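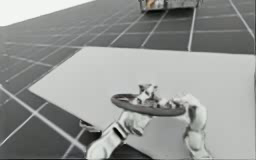

According to Dzintra Baranauskienė, a closed chain with two position-controlled arms will always drift in simulation, and the success rate I get from it says more about the contact solver than about the policy. She wrote that under my earlier post in the Londar section. I would like a second opinion before I rerun everything.

Bimanual ring task: success rate changes with solver settings, which number do I report?
Posted 09/10/2018 in Simulation and control

Kazimiera Wasilewska

The setup is two arms over a table, simulated, with a rigid ring as the shared object. The left arm supports the ring while the right gripper takes hold of the right side of the rim. After both contacts are established the policy has to tilt the ring to a target angle and keep it there. Both arms take joint position targets. The policy was trained from scripted demonstrations recorded in the same simulator.

Evaluation is 60 episodes with randomized start pose of the ring. An episode counts as a success if the tilt error stays under 2 degrees for the last second and neither contact is lost.

With the default solver settings the policy does well. When I raise the iteration count to 16 and leave everything else alone, a large share of the episodes fail. The failure is nearly always the same. The right gripper closes, the ring is held for a moment, and then the rim slides along the fingers toward the tips until it comes free. The left contact is stable throughout. I have the full log for episode 1948 of the training run, where the same thing occurs in a demonstration, and there the commanded positions of the two wrists are not consistent with a rigid ring. The distance between them is too short.

Things I have checked:
Friction coefficient is identical in both configurations.
Ring mass and inertia match the values in the Lallivent model file.
Time step is unchanged.
Gripper force limit is unchanged.

My reading is that the default settings let the fingers sink into the rim a little, and the extra penetration absorbs the mismatch between the arms. With more iterations the contact is stiffer and the mismatch turns into force along the rim. If that is right, the first result is too good. I don't know whether the second one is fair either, because the demonstrations were recorded under the soft contact.

Do I report both? Is there an accepted way to do this?

Dzintra Baranauskienė
Marked as accepted

Your reading is mostly right, and I was too broad in my comment. Drift depends on how stiff the position loops are. Two stiff loops closed through a rigid object leave no room for error, so any inconsistency in the targets becomes internal force. The object does not accelerate, the tracking error looks small, and the wrench at the contacts keeps growing until one of them gives. A support from below and a grip on the rim do not resist that force equally. The grip on the rim gives first in your runs, as one would expect.

Do this before changing the policy:

1. Log the contact wrench at both sides and split it into the part that moves the ring and the part that cancels out. Plot the second part over time for successes and failures. If the failures show it climbing steadily before the slip, you have your cause.

2. Log penetration depth at the fingers under both solver settings. Put that in the report next to the success rate. A reader can't interpret the rate without it.

3. Replay the demonstrations open loop under the stiffer setting. The replay success rate is the useful baseline here. If the scripted targets themselves fail, the policy has been asked to imitate something that only works with soft contact.

4. Sweep the iteration count over several values and report the curve. Two points don't tell you whether the result has settled. If it levels off, use the level part as your main number.

For the control side, the usual fix is to make one arm compliant. Keep the left in position mode and put the right under impedance control with low stiffness along the line between the contacts. Leave the other directions stiff or the tilt accuracy will suffer. You will need to record the demonstrations again. Mixing old and new ones will give you a policy that switches between two behaviors near the grasp.

I would report all of it. The soft contact result is still a result, with the penetration depth stated.

tilt_ctrl

Had this in Arkeo. Turn the friction up until it stops slipping. Works fine for us, we never looked at the forces.

Dzintra Baranauskienė

Replying to tilt_ctrl: that hides the internal force and moves the failure to the hardware. The joint torques will show it if you log them.

M. Tokarz

One more thing to check, the reference point of the wrist targets. If your script computes the right wrist pose from the ring center and the left from the contact point, a small error in the ring radius gives exactly the short distance you describe, and it will be constant across episodes. Subtract one from the other in any demonstration. It takes a minute and could spare you the impedance controller.

I agree with the open loop replay. We run it on every new demonstration set before training and discard what doesn't pass.

Kazimiera Wasilewska

The distance error is not constant. It grows with the tilt angle, so the radius is probably fine and I suspect the interpolation, where each wrist is interpolated on its own between keyframes. The two paths only agree at the keyframes. I will interpolate the ring pose and derive both wrists from it, then do the replay and the sweep. Results in November if the cluster time comes through.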